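The Slow Way to Vorard

The ferry to Vorard leaves once in the morning and once in the late afternoon, and if you miss the second one you sleep in Tadon. I missed it. The bus from the airport sat behind a hay truck for most of the coast road, and by the time I reached the dock the boat was a white mark well out past the breakwater.

I had planned the trip as a week of doing very little. My job for the past few years has been the kind where the phone goes off at dinner, and I had started waking up at 4 a.m. to check whether it had. A friend suggested an island. Any island would do, she said, as long as it was hard to leave.

Vorard fits. It has 3,419 residents in summer and fewer than 1,000 in January, when the afternoon boat stops running. One road goes most of the way around it. The north side is rock and heather, and the south side has the harbor, the school, two churches and a line of low houses that used to belong to fishing families. Some still do. The rest are rented out by the week, and most have no television.

My unplanned night in Tadon turned out fine. The town is built on a slope, so every street is either a climb or a careful walk down. I found a room over a hardware store, ate fried fish at a counter, and was asleep before it was dark. I did not set an alarm, which nearly cost me the morning boat too.

The crossing takes 11 miles of open water, and the seats inside fill first. Go outside if the weather allows. There is a bench along the back deck, out of the wind, where you can watch the mainland flatten out and go gray. I had brought a book and didn't open it.

I stayed at a guesthouse called Boutros, up a lane behind the harbor. It has 6 rooms, all of them plain: a bed, a chair, a lamp, a window that sticks. Breakfast is bread, eggs and whatever fruit came over on the boat. Dinner is not served, and you're expected to walk down the hill for it. The only wireless signal is in the front hall, and it is weak enough that people give up and go sit in the garden.

The first two days were not restful. I should say that plainly, given how these trips are usually written up. I walked fast, as if I were late for something. I kept reaching for my pocket. On the second night I lay awake making a list of things I might have left undone, and then got up and wrote it down, and then felt foolish and put it in a drawer. 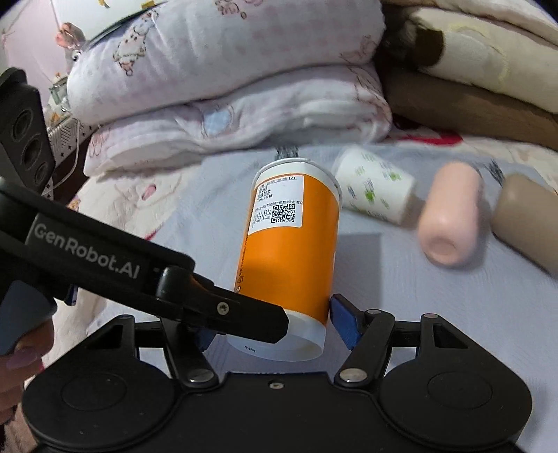 Coffee was the habit I had most wanted to change on the island. At home I drink it standing up, or in the car, or at my desk while reading something else. I have carried so many of those paper cups, the orange and white kind with a printed label stuck on the side, that I can't remember what was in most of them. At Boutros the coffee comes in a heavy bowl with no handle, and you need both hands for it. You can't walk anywhere. By the third morning I had stopped trying, and breakfast was taking me an hour.

That was the day I walked to Preveo, the old village on the north side. The path starts behind the school and climbs through pasture, with stone walls on both sides and gates you have to lift to open. Past the last gate there is no shade at all, so bring a hat and more water than you think you need. The village was given up when the well failed, and what's left is a chapel, a threshing floor and the walls of a few houses. Someone keeps the chapel painted.

I sat on the threshing floor for most of the afternoon. There were goats on the hill across from me, and for a while I tried to work out where they were heading. They weren't heading anywhere that I could tell. I got back to the harbor after sunset with burned knees and ate an enormous plate of beans.

The rest of the week had less in it. I swam before breakfast off the rocks below the lighthouse, where the water is deep and very cold even in July. I read the book. One evening I helped carry folding chairs for a wedding — I was walking past and was handed two of them — and was given cake for my trouble.

If you go, bring cash, as the one machine on the island is often empty by the weekend. Bring shoes with a real sole for the Preveo path. Book the guesthouse well ahead for July and August, or go in September, when the sea is still warm enough for most people and the rooms are easier to get.

I took the morning boat back. The phone found its signal a little past the halfway point and buzzed for a good minute. I let it finish, then put it in the bottom of my bag with the wet towel and went out to the back deck until we reached Tadon.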